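An afternoon at the Balivo open day, Zernmont

The coach from Brirano took 50 of us and two flasks of coffee. By half past two we were in the demonstration hall, where a pair of robot arms was unpacking strawberries at a pace that would get a Saturday lad sacked.

Our guide had promised us 1000 cycles without a fault. We got the fault before she had finished the sentence. The left arm stopped, a buzzer went, and a technician in socks and sandals came out to press things.

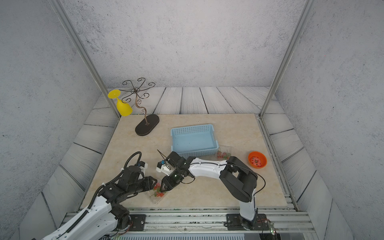

The trouble, she explained, was the grip force check. The arm had asked for one squeeze and measured another, so it locked its joints and sulked. Fair enough. What bothered the safety people on our coach was the restart: the arm moved as soon as the fault was cleared, with no second button and the technician's sleeve still inside the enclosure. He got it out in time. The guide went on to the next slide – briskly.

Hanrahan, who supply the controllers, had a man there who wrote it all down. The log called it fault 1850, "minor". The sleeve was not consulted. We were told a separate reset and start would be fitted by December, and then the demonstration resumed with everyone a good deal further back. 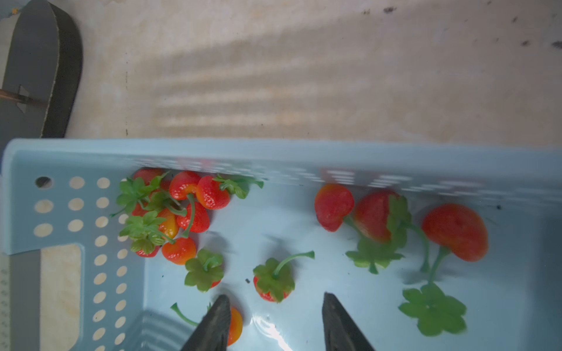

Strawberries in the blue basket, with the gripper's two fingers over them.

Tea was at four. The scones were cut by hand.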